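Project write-up: rewiring and setting up a second-hand Nurmont semi-hollow

I picked this for my practical project because I already had the guitar, which felt like half the work done. It wasn't, as you'll see. The Nurmont came to me with a scratchy volume pot, a switch that only worked if you leaned on it, and strings so high off the neck that I'd more or less given up on anything past the twelfth fret.

The plan was to replace all the electrics, level out the worst of the fret buzz and write down what I measured as I went. I gave myself a term. My budget was tight, so I kept the original pickups (two humbuckers, both fine) and bought a wiring kit from Zivine with new pots, a switch and a jack.

If you've never worked on a semi-hollow, the thing to know is that there's no big cover on the back. Everything goes in and out through the f-hole. I made a template out of cardboard first, poked holes where the controls sit, and soldered the whole loom on that. Then I tied a bit of thread to each pot shaft so I could fish it through the top. The first try took me most of a Tuesday evening and the jack still ended up facing the wrong way!

The second try went much better. I'd put clear tubing over the shafts this time, which grips a lot harder than thread, and I fed the jack in last.

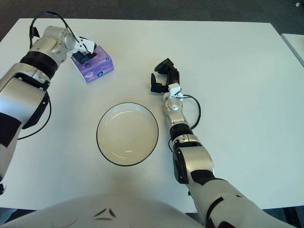

With the electrics in, I moved on to the setup. I took the strings off, taped up the fingerboard and went along the neck with a fret rocker. Frets 14 and 15 were the bad ones - both proud on the treble side. I took them down a tiny bit at a time with a file, crowned them again, and then polished every fret with 1,000 grit paper until my fingers ached. Next time I'd buy a proper crowning file, as the one I borrowed from the workshop was too wide and I had to go over the edges by hand.

The nut was a bigger job than I'd expected. The old one was cracked under the G string, so I fitted a bone blank from Iyamu and cut the slots myself. I went too deep on the first blank and had to start again, so allow for a spare in your costings. Mine came to £51 altogether, including the spare.

For testing I played the guitar through the same Resta practice amp with the same settings before and after. I asked 5 people on my course to listen to both recordings without telling them which was which. All of them picked the rewired one as the clearer of the two, though one said she liked the old crackle. I know that's a small group, and my playing had probably got better in between as well, so I wouldn't lean on it too much.

I'm still not happy with the tone control, which does nearly all its work in the last bit of the turn. I think I should have used a different taper. It can wait until the next string change.

Contact the Music Technology office | Copyright, all student work remains with its author | Back to top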